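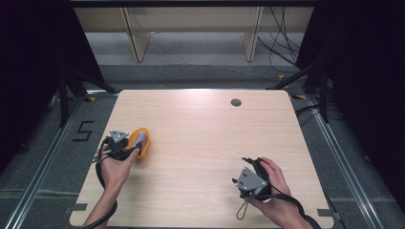
Chapter 4
Desks and Tabletops: Clearing, Wiping, Checking

Start with the top. Always. Most trainees go for the floor first, or the bins, and then crumbs come down off the desks onto a floor they already did. Wasted work. In this chapter we stay on one piece of furniture, the plain office table with a light wood surface, and we stay on it until it's right.

By the end you should be able to clear a table without losing anybody's papers, pick a sponge or a cloth for the job, wipe in an order that covers the whole surface, and check your own work before the supervisor does.

Words to know: grommet, grain, sheen, residue, pass. All of them are in the list at the back of the book.

4.1 Before you wipe

Clear it. Cups to the tray, papers squared up and moved to the chair, never to the floor. Pens go with the papers. Anything plugged in stays plugged in – lift it, wipe under, put it back.

Then look at what you've got. Is it real wood, veneer or laminate? Hard to tell from a photo and not always easy in person either. If you don't know, treat it as the fussier one. Barely damp, no scouring side, no bleach.

A soft block sponge holds more water than you think. Squeeze it out over the bucket, then squeeze again. A drip on the surface means it was too wet. Grip it so the flat side meets the table and your fingertips don't, otherwise you leave five little tracks and have to go over it all again.

Case: the Ragnarsson building
Beatrice Shirima ran the evening crew at Ragnarsson, 2 floors of open office, and she inherited a shelf of scouring pads from the crew before. Tables near the windows had gone dull in patches. She threw the pads out in January and switched to soft sponges and a dry cloth after. The dull patches stayed, of course, you can't put a finish back on. But no new ones. Her notes from that month are used in exercise 14.

4.2 Reading the surface

Pale tops hide dust. Dark ones show it in a second, pale ones you have to hunt. Get your head down low and look along the surface toward the light. Specks, rings and smears all show up in the sheen when they don't from straight above.

Watch the grain too. Wipe with it, long strokes, edge to edge, each pass overlaping the last by a third. Swirls in the pattern can look like a stain at first glance. Run a clean finger over it. If nothing comes off and nothing feels raised, it's pattern. Leave it alone.

The cable hole gets missed more than any other spot. Dust settles around the rim and a wet sponge pushed over the top just sends it down inside. Dry cloth first, one finger, once around the edge. Bent Thygesen, who trained crews for Jelberg, had people do the hole before anything else so it couldnt be forgotten.
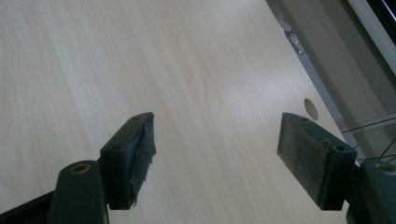
4.3 Wiping in order

1. Hole and rim, dry.
2. Far edge, left to right.
3. Work back toward yourself in straight passes.
4. Near edge and corners. Rounded corners need the cloth wrapped round.
5. Dry cloth over the lot.

Rinse the sponge between tables.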